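Shop Tips for a Student Robot Arm Club (From Somebody Who Doubted the Whole Thing)

Filed under: Workshop, Clubs and Classes
Last updated in January

I teach wood shop and small engines at Clarkdale, and when Nam-gil Oh asked me to share the back room with the manipulation club I said yes mostly to be polite. I still think a student with a rag wipes down a bench faster than any arm will in my lifetime. But the club had a season, I had a front row seat, and I wrote down what kept things from going wrong. Take what is useful.

Buy the boring objects first

The kids wanted to spend the budget on grippers. I told them to spend it on kitchen stuff. An arm that can pick up one foam block forty times in a row has learned about that block and very little else. Get cups, spatulas, a little drawer, a sponge, a pail. Thrift stores are fine. We spent $46 on objects and it did more for the club than the $930 that went into spare parts, half of which are still in the bags.

Skip anything made of glass. Skip anything you would be sad to see dropped. If it has a loose lid, decide before you start whether the lid stays on, and tape it if it does.

Don't trust the bench

Every arm I've seen bolted to a school bench was bolted to a bench that moved. Lean on yours. If it shifts, the arm will shift it too, and then the students will spend two weeks blaming software. We had a Plastmont folding table to begin with and I would not use it for a bake sale. Check the bolts on the base plates at the start of each session and again when you break for food. A paint pen line across the bolt head and the plate shows you at once if one has turned.

Put up a backdrop

I thought the black cloth was for show. I was wrong about that one. Cloth cuts the glare from the windows, and it stops people in the hallway from wandering through the camera's view. Use heavy drape material and clip it, don't staple it, or you will be picking staples out of it the first time it has to come down for cleaning. Wash it once before you hang it. New black cloth sheds, and lint shows on everything.

Cables

Leave slack at every joint, then move the arm by hand through its full reach with the power off and look again. A cable that is fine at rest can go tight as a guitar string at full stretch. Hook and loop straps are better than zip ties because you will redo this more often than you expect. If a cable droops onto the work, move the strap up one joint and try again.

The club's first season had 17 stopped runs written in the logbook. By my reading most of them were cables or a bumped table. The students' slides for the Ambrose meet said "perception errors." I let it go, but I kept the logbook.

Cards and hand signals

Printed cards are a cheap fix and I like them. Print them large on heavy white stock and keep the spares in a flat folder, because a curled card reads badly to a camera and not much better to a person. Make two sets. Set a house rule about hands: one person reaches in at a time, that person says so out loud, and whoever is at the stop button keeps a finger near it and does not check a phone.

Knobs, slots and handles

If a drawer knob is too slick, a wrap of thin rubber band helps. Sand the inside of any wooden slot with 220 grit folded over a paint stirrer and then rub a candle stub along it. That is an old trick for dresser drawers and it works just as well when the thing pulling the drawer has no patience. Round over the corners of your wood boards too. Sharp corners catch on cloth, sleeves and fingertips of every kind.

Wire pail handles flop. Bend the ends in a hair with pliers so the handle stays where you put it. Two minutes of work, and it saved the Teltumik team (our kids picked the name, don't ask me) a good deal of grumbling.

Cleaning up

Dark tabletops show every speck. Wipe with a damp microfiber cloth, then a dry one, and do it before the session so it has time to dry. White tops hide dust but throw the overhead light right back at you, so turn off the row of lights directly above if your room lets you. Don't use furniture polish on either. It leaves a film, and cups start to slide.

Count the screws back into the tray at the end. Ours holds 198 across all the sizes and yes, we found out what happens when it holds fewer.

Is it worth it?

Ask me again next year. The students can now read a bolt size by eye, and two of them have learned to coil a cable properly, over and under, which I could have taught them with an extension cord. Nam-gil says that the point is repeating a plain chore until you understand it. Could be. I'd still like to see one of these clubs finish a season with a clean sink to show for it – then I'll come around.

If your school is starting one, begin with the table and the cloth and leave the clever parts for spring. Photos from our bench follow.

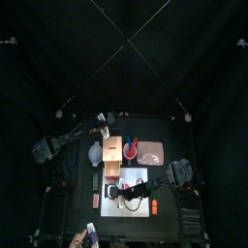
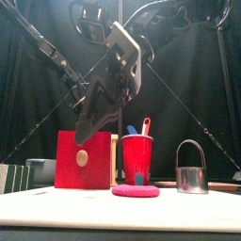
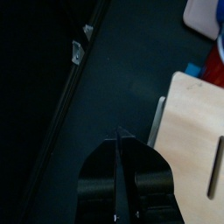 Manipulation club practice, Clarkdale back room. Top: both arms on the table, cards out. Middle: over the red box with the gold knob. Bottom: looking past the gripper fingers, slotted board at right.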